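The Slow Return of the Winter Fruit Table

Onni Honkanen keeps his best fruit in the coldest room of the house. It used to be a pantry, then a place for boots, and since January it has been a pantry again, with slatted shelves on three walls and a window that stays open a crack even when there is snow on the sill. Walk in and the smell gets you first – quince, old apples, a little orange peel. I could have stood there all afternoon.

Honkanen runs a small shop called Rerko, on the hill side of Hadencombe, and he sells fruit the way some people sell records. He wants you to try the odd ones. He will cut open a medlar for a customer who came in for bananas, and the customer will very often go home with a bag of them (brown, squashy and frankly alarming to look at) and come back the next week for more.

What he loves most is fruit that keeps. Before everything came by truck all year long, a house had to get from fall to spring on what it had put away, and people got very good at it. They knew which apples were sour in October and sweet by February. They knew to lay pears in a single layer and check them every morning, that quinces would perfume a whole closet of sheets, and that a pomegranate left alone somewhere cool would last for weeks while its skin slowly went leathery and the seeds inside stayed as bright as ever.

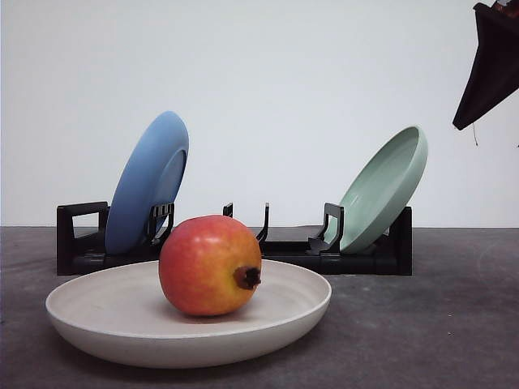

Plenty of that knowledge is still around if you go and ask for it. Honkanen learned his from a neighbor with 12 apple trees and very strong opinions, and he has been writing it down ever since in a fat green notebook. There are 106 entries so far. Some run to two pages, with drawings. One just says, "Never next to the potatoes."

He let me copy out a few. Wrap russets in newspaper, stems up, and don't let them touch. Pick lemons that feel heavy and keep them in the fridge in a closed bag with a spoonful of water. Leave the leaves on clementines. For persimmons, the pointed kind, wait until you think they have gone bad and then wait two more days. I tried that last one at home and it was wonderful, like eating jam with a spoon straight from the skin.

The part I didn't expect to enjoy so much was the supper. Once a month Rerko pushes its crates against the wall and sets out one long table with room for 26 people, and everyone brings something made with stored fruit. On the night I went there was a pork stew with dried plums, a bowl of red cabbage and apple that disappeared in minutes, and a walnut and pomegranate sauce so dark and tart that the whole end of our table went quiet over it. Dessert was Arneda, an old local yellow apple that cooks down to a fluff, baked under a thick crust of oats.

Recipes get swapped on the backs of paper bags. A retired bus driver gave me hers for pickled pears, which takes 20 minutes and then asks you to leave the jar alone for a month. I lasted nine days! They were already excellent.

You don't need a cold room to start. An unheated hallway will do, or a box on a balcony with a blanket over it when the nights turn hard. Buy a few more apples than you can eat, choose ones without bruises, and put them somewhere you'll walk past. Taste one each week. The change is slow and then quite sudden, and it's a real thrill to catch a fruit on its best day.

Honkanen is already planning next winter. He has his eye on a baking pear called Tikkanen, hard as a doorknob when picked, which he has tasted only once. A grower across the valley has promised him a crate in the fall, and there's a shelf by the window waiting for it.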